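Section 6. Building and Checking a Double-Feature Show

This section covers joining two features into a single show on the Cluker player, such as an original film and its sequel run on one ticket. It assumes the player is already connected to the projector and that both features have been copied to local storage. For copying, see Section 5. For single-feature shows, see Section 2.

Before you begin

Both features must have a valid playback key for the full length of the show, including the intermission. The player checks keys when the show is loaded and again when each feature starts. A key that expires during the first feature will not stop that feature, but the second will not open.

Note: Sequels are often delivered under a title very close to that of the first film. Check the content ID as well as the title before adding either one to the list.

6.1 Creating the show

1. On the main screen, select Shows, then New.
2. Enter a show name. Use letters, numbers, and hyphens only.
3. Select Add Content and choose the first feature.
4. Select Add Break. Enter the intermission length in minutes.
5. Select Add Content and choose the second feature.
6. Select Save. The total running time appears at the bottom of the list.

If the total running time is shown in red, one of the items is missing a sound or picture file. Open the item, note the missing part, and copy the feature again. Do not try to repair it by replacing single files.

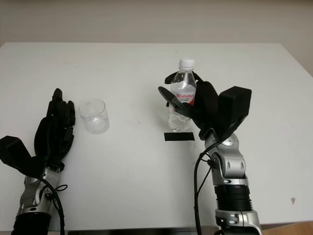 Figure 6-1. White table and plain wall.

6.2 Setting picture format

The two halves of a double feature are frequently in different shapes. A first film may be in the wide format and its sequel in the narrower one, or the reverse. The player sends a format cue to the projector ahead of each item, and the cue must match a lens setting stored in the projector.

1. Open the show and select the first feature.
2. Select Cues, then Add Cue, then Picture Format.
3. Choose the lens setting that matches the feature.
4. Set the cue time to five seconds before the start of the feature.
5. Repeat for the second feature, placing its cue inside the intermission.

On Mayrhofer projectors, the lens takes longer to move from narrow to wide than from wide to narrow. Place the cue at least two minutes before the end of the intermission when changing to wide.

Caution: Do not place a format cue inside a feature. The lens will move with the picture on screen, and the cue cannot be recalled once sent.

If side masking is fitted, give it a cue of its own. The masking motor and the lens do not share a control line on this model, and a format cue alone will leave the masking where it was.
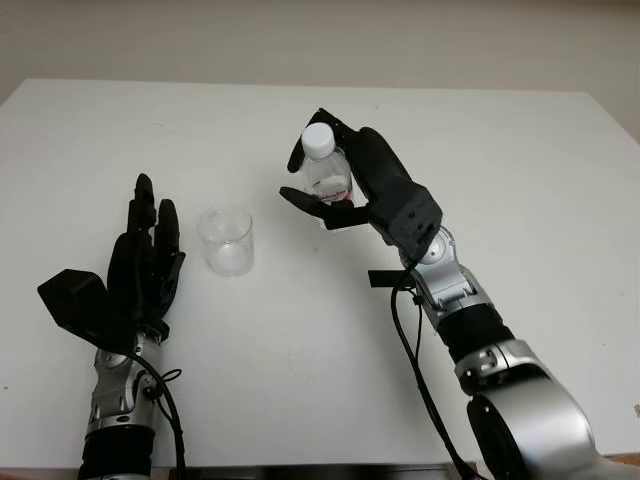
Jimudport, May 7, 2022

The following changes apply to player software issued on or after the date of this notice. Installed copies of this manual should be marked accordingly.

The intermission item now holds the house lights at the last level cued. In earlier software, the lights returned to full at the start of any break, whether or not a light cue was present. Shows built in the earlier software will open without error but will stay dark through the break. Add a House Lights Up cue to the start of each intermission in any saved show.

The trailer slot ahead of the second feature is now off by default. To restore it, select Show Options, then Second Trailer Slot, then On.

6.3 Matching sound levels

Comedies tend to be mixed with dialogue forward and with sharp peaks on physical gags. A sequel made some years later may be mixed noticeably louder than the first film. The player does not correct for this.

1. Play a dialogue passage from the first feature and set the house fader.
2. Write down the fader value.
3. Play a dialogue passage from the second feature without moving the fader.
4. If the second feature is louder or quieter, adjust until speech is at the same level as before.
5. Enter each value as a Fader cue on its own feature.

Use speech for this check. Music and crowd laughter on the track are poor guides to level. Make the final setting slightly higher if a full house is expected, as audience laughter will cover the line that follows.

6.4 Checking the screen and the white field

1. Select Test, then White Field.
2. Let the lamp run until the output reading is steady.
3. View the screen from the center seat of the middle row.
4. Stop the test before opening the port window.
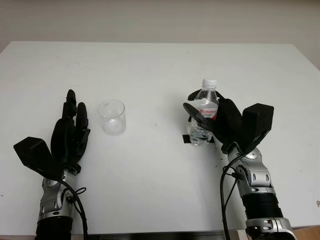
The white field shows faults that are hidden by normal picture content, and it should be run in both lens settings used by the show. A mark that moves when the lens shifts is in the light path, on the port glass or the lens. A mark that stays in one place is on the screen. Look for the kind of wear seen on the white tabletop in the picture, with its faint scuff marks and small dark specks. Marks of this size on a screen are rarely noticed in a dark scene but will be visible in titles on a light background. Record their position and do not rub them with a dry cloth.

Caution: Never use solvent on a perforated screen. Solvent can pass through the holes and damage the speaker cloth behind.

6.5 Running the show without an audience

A full run is recommended for the first showing of any new pairing. If time does not allow it, check the joins only.

1. Load the show and wait for the Ready message.
2. Jump to the last two minutes of the first feature.
3. Let the show play through the credits and into the intermission.
4. Confirm that the house lights rise and the masking moves. 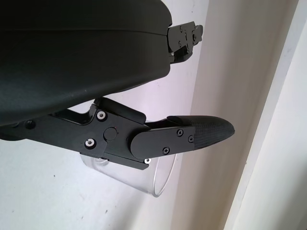

5. Jump to the end of the intermission and let the second feature begin.
6. Confirm picture format, fader value, and subtitle position.

Some comedies place a short scene after the credits. Where this is the case, set the House Lights Up cue after that scene and use a House Lights Half cue at the start of the credits.

Error 4000 at step 5 means the key for the second feature is not valid at the current clock time. Check the player clock first. If the clock is correct, request a new key from the distributor and give the serial number printed on the rear panel of the player.

6.6 Saving and locking

Select Lock after the check is complete. A locked show can be scheduled but cannot be edited. Unlocking clears the check record, and Section 6.5 must then be repeated.

Section prepared by Gwion Prothero. Technical review by Adelmo Marchetti, Trovier.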